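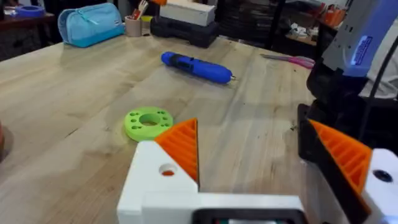 Teaching by hand only pays off if the second operator gets the same result as the first, according to Skomilell, which has run the Muli demonstration software on its benches since October and asked for one change above all others: a way to throw out a bad recording before it reaches the training set.

Clindier has now built that change into the product. Muli 2, released today, adds a review step between recording and training, along with support for mixed sessions in which an operator guides the arm by hand for part of a task and drives it by remote control for the rest.

CLINDIER RELEASES MULI 2 FOR HAND-GUIDED AND REMOTE DEMONSTRATION
Fliltby, 2023-12-13

Muli is a software package for recording manipulation tasks on robot arms fitted with two-finger grippers. The operator performs the task through the robot, and the software stores joint positions, gripper opening and wrist camera images on a common clock. The stored demonstrations are used to train a control policy for the same task.

In hand-guided mode the arm compensates for its own weight and the operator moves it directly. In remote mode the operator holds a leader arm at a separate station and the working arm follows. Earlier versions required a full demonstration to be recorded in one mode. Muli 2 allows a switch at any point where the arm is at rest. The switch is written into the recording as a marker, and the operator's hands can be masked from the wrist images in the hand-guided part.

The review step plays each demonstration back at the desk with the camera images and the gripper trace side by side. A reviewer can accept it, reject it, or trim the start and end. Rejected demonstrations are kept in a separate folder and are not deleted unless the site administrator clears them.

Clindier tested the release at its Fliltby site on bench tasks with small hand tools and printed parts: picking up, turning, handing over and putting down. Operators recorded 2120 demonstrations. Review rejected 167 of them, most often for a grasp that was closed and reopened before the lift, or for a long pause in the middle of a reach.

Other changes in this release:

Wrist camera exposure can be locked for a whole session.
Gripper finger geometry is stored with each recording, so that sessions made with different printed fingers can be told apart.
The leader arm can be scaled, with a smaller movement at the working arm for fine placement.
A session can hold up to 2000 demonstrations. The previous limit was 500.

Recordings made with the first version of Muli can be opened and reviewed in Muli 2. They cannot be extended with mixed-mode demonstrations, as they lack the marker track.

Muli 2 is available to current license holders as a download from their account page. Sites that use the leader arm must update its firmware before the first session. The installation guide lists the supported arms and the order in which the updates are to be applied.

About Clindier
Clindier develops recording and training software for robot manipulation. The company is based in Fliltby.

Press contact: Clindier press office, Fliltby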